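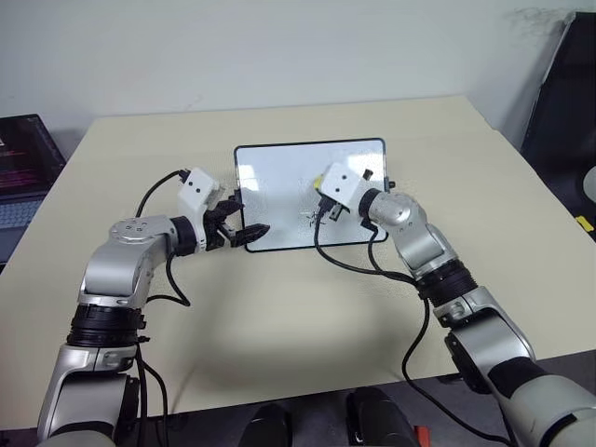
Clolmont Allotment Society
Minutes of the meeting held in August 2021

Present: Dae-han Sung (chair), Nia Kneath (minutes), 22 members. Apologies from the Rosser Lane plots.

Minutes of the last meeting
Agreed, after Nia corrected the spelling of Kotelville.

Water
Dae-han read out the quote from Inano for a new tank and pump. They say it will halve our water bill. Several members asked how, given that the bill is £272 a year and most of it is the standing charge. The quote doesn't say. It also leaves out digging the trench, which we were told in the spring was included. Dae-han to ask for both answers in writing. No money to be paid until then.

Rats
The sonic scarers on plots 2 and 3 have been running since Easter. Both plot holders think there are fewer rats. Plot 4 thinks they have moved to plot 4. No more scarers to be bought for now.

Waiting list
The list is said to be very long. Nia wrote to everyone on it and has had few replies — a good many seem to have moved away or lost interest. Names with no reply by December to come off.

Open day
Kotelville want to share ours again. Last year they brought one table and left before the clearing up. Agreed if they stay to the end, vote carried.

Any other business
Bottom gate still sticking. Dae-han has the plane.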